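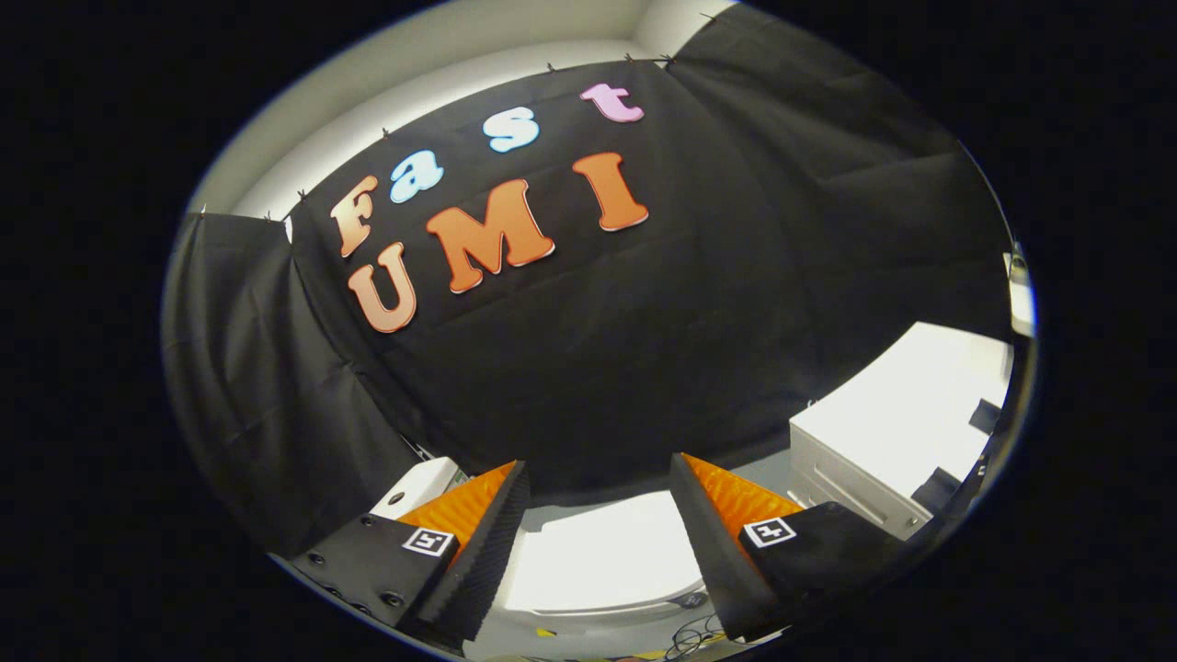 Backdrop and cut-out lettering, Flunthorpe meeting room.

Flunthorpe Private Well Monitoring Project
Progress report to the Burnar Fund
Submitted Wednesday, April 5, 2023
Prepared by Damir Spahić, project manager

1. Status

The project is on schedule for sampling and behind schedule for data entry. Spending is within the approved budget. One change to the work plan is requested in Section 6.

2. Enrollment

Enrollment closed in January with 43 private wells. All are single-household domestic wells inside the Flunthorpe township boundary. Wells serving more than one household were excluded under the terms of the grant, and their owners were referred to the county.

Construction records were found for most of the enrolled wells. Where no driller's log exists, depth was measured with a weighted tape if the owner agreed to have the cap removed. The deepest well on record is 300 feet. The shallow wells are concentrated in the low ground along Pavliuk Creek and are mostly older dug wells with concrete liners. Several of these have no sanitary seal. Owners were told of this in writing at the time of the visit.

3. Sampling

The first round is complete. Every enrolled well was sampled for nitrate, total coliform, E. coli, arsenic, manganese, hardness and pH. Samples were drawn from an untreated tap wherever one was available. In households with a softener and no bypass, the sample was taken at the pressure tank drain.

The second round is in progress, with 21 wells sampled to date. The remaining visits depend on road conditions on the north side, where the gravel roads are posted for weight limits until the frost is out. The van is under the limit but has been stuck once, and visits there have been moved to the end of the round.

Holding times for the bacterial samples were met in every case but one. That bottle arrived late at the laboratory and was rejected. The well was resampled the following week at no added cost to the grant.

4. Results to date

Nitrate was above the drinking water standard in 4 wells. All are dug wells near the creek, and all are downslope of tilled fields. The owners were called on the day the results came in and were advised not to use the water for infant formula. Two have asked for treatment quotes. Boiling was discussed with each owner, as it is commonly believed to help and in fact concentrates nitrate.

Coliform bacteria were more common than nitrate and followed no clear pattern by depth. Loose or cracked well caps were noted at many of the positive sites. Those owners received the disinfection instructions and a replacement cap if one was in stock. Retest results are not yet complete and will be given in the next report.

Arsenic was below the standard in all first-round samples. Manganese caused most of the staining complaints. Hardness is high across the township, as expected from the bedrock.

No conclusions about seasonal change should be drawn until the second round is finished.

5. Data and equipment

Field sheets are entered into the Plomilport database by one part-time clerk. Entry fell behind in January when the import form began dropping the decimal in the pH field. The fault was found by checking against the paper sheets, and the affected records have been corrected by hand. The form has been replaced. Paper sheets will be kept until the end of the grant.

The conductivity meter was recalibrated and is reading within tolerance. The older of the two pH probes drifts in cold weather and has been retired. Its replacement was charged to the supplies line.

6. Requested change

We request approval to move unspent mileage funds to the laboratory line. The transfer would cover a third nitrate sample at the wells above the standard, drawn after spring fertilizer application. The total award would not change. A decision before planting starts would allow the visits to be combined with the remaining second-round route.

7. Next period

Second-round sampling will be completed and the data entry backlog cleared. Individual result letters will be mailed as each laboratory batch is reviewed. A draft map of results, with locations shifted to protect household privacy, will be sent to the Fund for comment before it is released. Receipts and the line-item statement are attached separately.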